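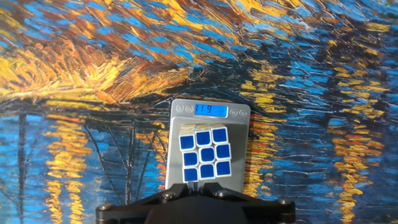 Figure 6.1. Wrist camera view of a cube held in a two-finger gripper, with a digital scale behind it. The display reads 119.

Chapter 6
Comparing Grippers Under Load

A gripper data sheet usually gives a stroke, a maximum force and a payload. The three values are measured under conditions chosen by the maker, most often with a steel block, clean fingertips and a slow vertical lift. They are a fair guide to what the hardware will survive. They are a poor guide to how often it will pick up a toy cube from a creased cloth.

This chapter sets out a method for comparing two or more grippers on the same arm and the same task. It assumes the calibration steps of Chapter 5 are complete and that the camera poses have been saved. Readers using the Trevier controller should also check that force logging is turned on, as it is off by default after a restart.

6.1 Choice of test object

The test object should be rigid, easy to replace and light enough for every gripper in the comparison. A puzzle cube meets these needs. Its flat faces suit parallel jaws, and its colored stickers let the vision system report which face is turned toward the camera. Weigh the object before the first trial and again at the end of each block. A cube that has been dropped many times may lose a sticker or a cap, and the later trials are then run on a different object.

Tilt is recorded separately from slip. A cube may sit at an angle in the fingers and still be held firmly. In the Paltport trials, a tilt of up to 5 degrees was scored as a good grasp. 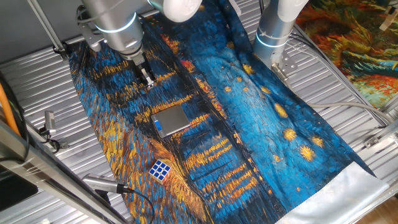

6.2 Surface and background

Many published tests use a plain mat. A plain mat makes the object easy to find and hides faults in the camera settings. A printed cloth with strong color changes is a harder and more useful test, above all when the print shares a color with the object. Folds matter as well. A finger that comes down on a fold meets resistance early, and a controller with a low contact threshold will stop above the object and close on air.

Do not smooth the cloth between trials within a block. Smooth it between blocks, and note the time in the log.

6.3 Number of trials

Run 300 trials per gripper in blocks of 75. The Zeman fingers were first tested with only 200, and the gap between them and the Tritska fingers was too small to separate from chance. Keep the closing speed fixed across all blocks. If a gripper cannot reach the chosen speed, lower it for every gripper and start again.

Section 6.4 covers the scoring sheet. Section 6.5 deals with trials stopped by the operator, which are counted as failures unless the arm had not yet left its home pose.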